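Workshop notebook: Bench 2, gear handling
March, afternoon entry. Kept by Indrek Mockus; to be read by Mererid Mostyn before the next review.

Purpose of the entry

This entry records the state of the gear-handling work on Bench 2 and sets down the author's opinion on the question put to the workshop by Staren: whether an arm of the present class can be given the small sorting and fitting chores which are at present done by hand at the end of a shift. The household side of the same question (laying a table, emptying a drainer) is being considered separately by Zuveo and is mentioned only where the two overlap.

Start-up, 14.10

The arm was powered and homed without incident. The fingers were opened to their full width and the wrist view was checked before any parts were approached. Colleagues are reminded that the wrist view is the one used for the final few centimetres of an approach, and that the fingers must be visible in it at all times.

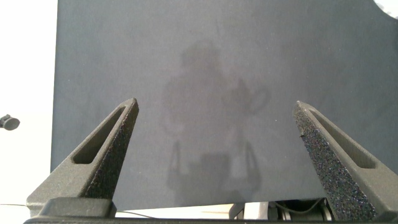

Wrist view, fingers open, nothing held. Grey panel behind.

The slots in both fingers are clear. The grit on the inner face of the right finger shows up strongly in this light, and that on the left finger less so. A note for Mererid: please compare the two faces by touch before we order replacements from Lecomte. I do not wish to change one finger and leave the other, as was done last year, when we then spent a good part of a morning looking for a fault in the software.

The dim shape on the panel should be ignored when the exposure is set. I have written the exposure value on the inside cover of this book.

The task

The task is a plain one. Small spur gears are to be taken up and placed at the white disc, which has a peg to receive a gear. A new starter in the workshop learns it in one demonstration and thereafter does it while talking to somebody. The machine has had 801 attempts logged against it so far, out of the 2,000 agreed with Staren, and it still requires a colleague within reach of the stop button.

The difficulty lies in letting go. Picking up has improved since the approach speed was lowered. Setting a bored part down over a post is a different matter, as a small error in tilt causes the bore to catch on the rim of the post, and the arm then presses where a person would wiggle. Mererid's suggestion of a short circling movement before the downward push has been entered in the Stimon controller as an option. It is switched off by default until she has checked the force limit. 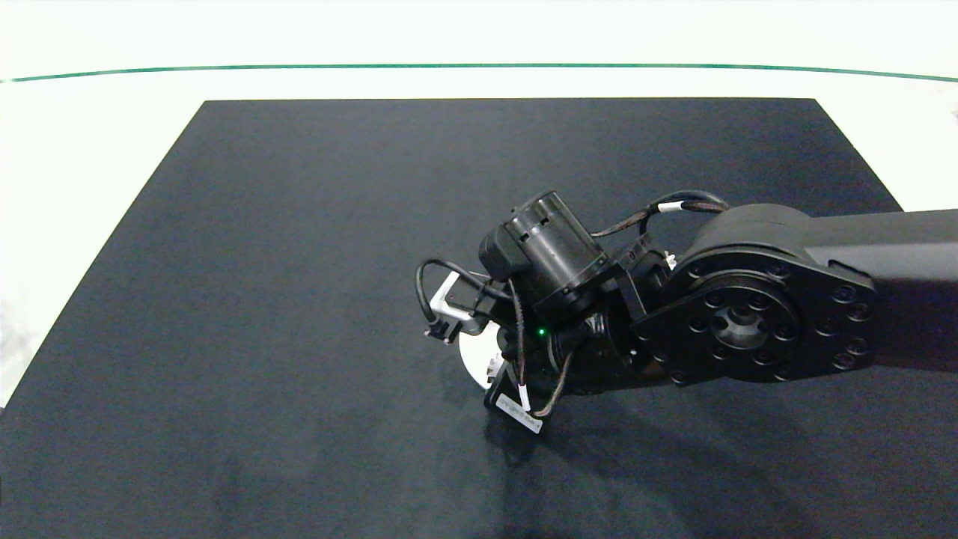

The mat is to stay where it is. It was argued at the last meeting that a pale surface would give better contrast for the cameras, but metal parts on a pale surface gave us poor edges in the earlier work, and the dark cloth also stops a dropped gear from rolling. It should be brushed before each session. Lint in the bore of a gear is a nuisance to everyone.

Cabling at the wrist: the loop near the silver bracket is to be inspected at every start-up. I should prefer a shorter cable there, if Stimon can supply one. The clips on the upper bundle are to be left in place.

Comparison with hand work

For the purpose of the Staren report, a tray of 200 gears is taken as the unit of work. It is my view that the arm should not be offered for a full tray until it can be left alone with one. Speed is a secondary matter. A slow machine which can be trusted overnight would be of real use to the shop floor, and a quick one which needs watching merely moves a person from one stool to another.

Mererid does not fully agree. She holds that partial help is worth having, and that the arm might bring parts forward while a person does the fitting. Her reasons are given in her own entry and I will not repeat them, except to say that the kitchen work at Zuveo appears to point her way.

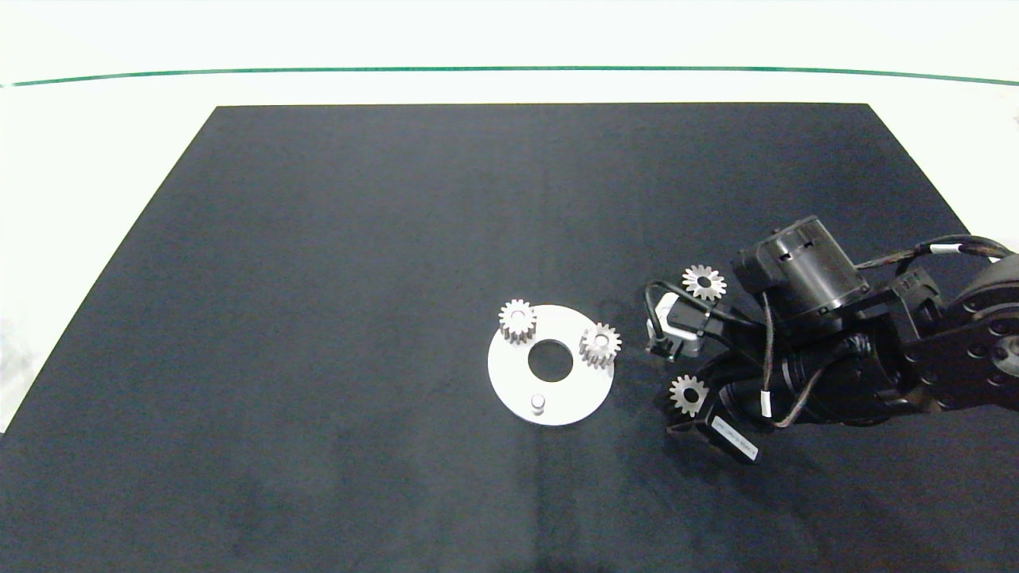

Notebook 2, p. 200

Positions for the record: two gears on the disc, one towards the upper left of the rim and one at the right, the latter overhanging the edge; peg bare; two further gears at the fingers. An overhanging gear is to be counted as misplaced in the log, even where it would be easy to nudge it back. Several of the earlier rows were marked generously and I shall go through them again.

Answer to Staren, in draft: not yet for fitting; possibly for fetching, under supervision. I would ask that the word "autonomous" be kept out of the covering letter.

Outstanding

Finger faces to be compared (MM).
Force limit for the circling movement to be checked (MM).
Letter to Stimon about the wrist cable (IM).
Earlier log rows to be re-marked (IM).

Bench left powered down at 17.35, gears returned to the tin.

Recent entries
Bench 2: homing routine after the move
Replacement fingers, Lecomte quotation
Notes from the Zuveo visit: drainers and cutlery
Re-marking the attempt log
Stimon controller, list of options in use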